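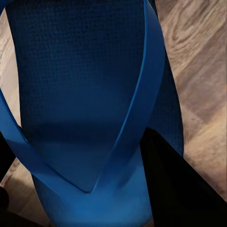
Page 13 of 23

MARHOLM PACKING HALL
Conveyor and gearmotor inspection, Line 2
Monday, July 5, 2021
Inspector: Themis Karras
Line stopped and locked out before start: yes
Key in inspector's pocket: yes, and it stayed there through two requests to borrow it

Continued from the previous page. Marks used: OK, FIX (before restart), SOON (before the next shutdown), LOOK (I don't know yet, and neither did the manual).

SECTION 4. DRIVE END

4.1 Gearmotor mounting bolts, torque marks lined up
OK on three. FIX on the fourth, rear left. The paint mark on the bolt and the paint mark on the bracket have parted ways. Retightened and re-marked in yellow. Please don't paint over the old mark to make the two agree. Someone did that in January and I spent a morning chasing a rattle that had been declared cured.

4.2 Oil level at sight glass
OK. Glass wiped first. It reads a good deal better that way.

4.3 Oil leaks at output shaft seal
SOON. Light weep, with dust stuck to it. The rag tied under the seal is not a repair. I have taken the rag.

4.4 Breather plug fitted and clear
FIX. The shipping plug was still in. The gearbox was installed last winter, so it has been holding its breath for some time, and that probably explains 4.3. Swapped for the proper breather, which was in its bag, taped to the inside of the panel door with a note saying "fit this."

4.5 Motor fan cowl and fins
OK after cleaning. Cardboard fluff packed in the lower half. Add to weekly cleaning if there is a weekly cleaning.

4.6 Coupling guard
OK. All screws present. Two of them match.

SECTION 5. CHAIN AND SPROCKETS

5.1 Chain tension, mid-span
SOON. Slack but within the limit on the card. Tensioner has a few threads left, and after that we are buying a chain.

5.2 Sprocket wear
LOOK. Teeth on the driven sprocket are starting to hook. Compare with the spare from Gaseck, if the spare can be found. Stores says it is on the shelf. I have met the shelf.

5.3 Lubrication
FIX. Dry on the inside links, soaked on the outside and on the floor. The can was evidently aimed at the chain from the walkway. Redone by hand. Floor mopped.

5.4 Alignment, straightedge across both faces
OK.

SECTION 6. ELECTRICAL AND STOPS

6.1 Drive panel door closes and locks
OK. Sandwich removed from the top of the drive.

6.2 Panel fan filter
FIX. Replaced. The old one had become a felt.

6.3 Motor cable glands tight
SOON. One loose at the terminal box. Nipped up by hand, but the gland is cracked and wants replacing. Pappas to quote along with the conduit job.

6.4 Pull cord, full length, both sides
FIX. Left side trips as it should. Right side takes a pull that would need a running start. Cord was looped around a bracket to keep it "tidy." Unlooped, retested five times, trips every time. If the cord looks untidy, admire something else.

6.5 Emergency stop buttons
OK, all of them. Label on the infeed button has worn down to "MERGE." New label ordered.

6.6 Restart needs a separate action after reset
OK. Checked at both ends.

6.7 Drive fault log
LOOK. 358 entries, nearly all the same overcurrent trip at start. The panel stores 1,000, so we do have room to keep ignoring it, but I would prefer not to. Starting under a full belt is my guess. The acceleration time has also been shortened by someone who did not sign the sheet. Put back to the value on the sheet.

SECTION 7. GUARDS AND WALKWAY

7.1 Nip point guards at both pulleys
OK at drive. FIX at tail: guard was fitted upside down, leaving the gap exactly where fingers go. Turned over.

7.2 Podo counter bracket clear of belt
OK. Rubbing last time, clear now. Thank you to whoever bent it.

7.3 Warning signs readable
SOON. The one at the tail end has been sun-bleached into a polite suggestion.

7.4 Steps and handrail
OK. Second step still creaks. Checked underneath, it is only creaking.

Items marked FIX on this page: all closed before restart. Items marked SOON go to the shutdown list, including the ones carried over from the previous shutdown list. Gland and seal to be ordered this week.

Signed: T. Karras
Received by shift lead: (blank)

Section 8, belt and rollers, next page.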